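Zidaleck Teleop Trainer, standard kit: review after one season of use
Filed under: Tools, Robot teaching

I bought the Zidaleck Teleop Trainer in October to collect tabletop demonstrations for a two-finger arm. The kit is a handheld controller, a foot pedal, a desk base station and a license for the matching simulator. I paid $1,249 for the standard version. The version with two controllers is $2,158, and I did not need it.

My work is small-object handling. I record a person picking things up and putting them down by remote control, then train on the recordings. Before this kit I used a gamepad, and before that I moved the arm by hand with the motors slack. Hand guiding gives nice smooth paths, but my arms show up in the camera view and I have to throw a lot away. The gamepad keeps me out of view but makes every wrist turn a chore.

Setup

Setup took most of an afternoon. The base station was found right away. The pedal was not, and I had to update its firmware with a cable that is not in the box. The printed guide covers only the older pedal. The guide on the Zidaleck site is correct.

Calibration is a set of poses you hold while the software counts down. Do it sitting in the chair you plan to work in. I did it standing the first time and the wrist angle was off for every recording that day.

Control feel

The controller follows small motions well. Turning the wrist a few degrees turns the gripper a few degrees, and there is a slider to scale it down for close work. I leave it at 50 percent for approach and lower for the grasp. The pedal pauses the link so you can move your hand back to a comfortable spot without moving the arm. After a week I stopped thinking about it.

The trigger is the weak part. It has a long dead zone at the start of its travel, so new operators squeeze, see nothing, squeeze harder and close the fingers too fast. You can shorten the dead zone in the settings file but there is no control for it in the app.

There is no force feedback in the standard kit, only a buzz on contact. In the simulator the buzz sometimes comes a little after the fingers close. I learned to go by the picture.

Recording in the simulator

I have nearly 400 demonstrations saved so far, most of them made in the simulator. The wrist view is the one I watch while lining up. On a long, slim object the fingers have to come down on either side of it, and with other things close by there isn't much room to open wide. I turn the wrist to match the object first and lower second. Operators who do both together tend to bump the neighbors. 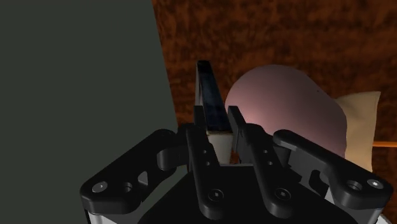 Saving and sorting

Each take is saved with joint positions, gripper opening and video from every camera you have turned on. Bad takes can be marked with a double tap of the pedal. I like this a lot. The replay tool is slower than it should be and will not jump to the moment of grasp, so you drag the bar and hunt for it. Export to the common formats worked the first time.

Compared with the Korville Mirror Arm

I had a Korville on loan for a month. It is a small copy of the arm that you move by hand, and it feels better in tight spots. It also takes up half a desk and fits only the arm it was built for. The Zidaleck works with both of mine. If you have one arm and do not plan to change it, try the Korville first.

Good: wrist tracking, pedal, small footprint, easy export
Bad: trigger dead zone, missing cable, slow replay

Rating: 4 out of 5. I would buy it again at this price. I would not pay for the second controller unless you have two arms to run.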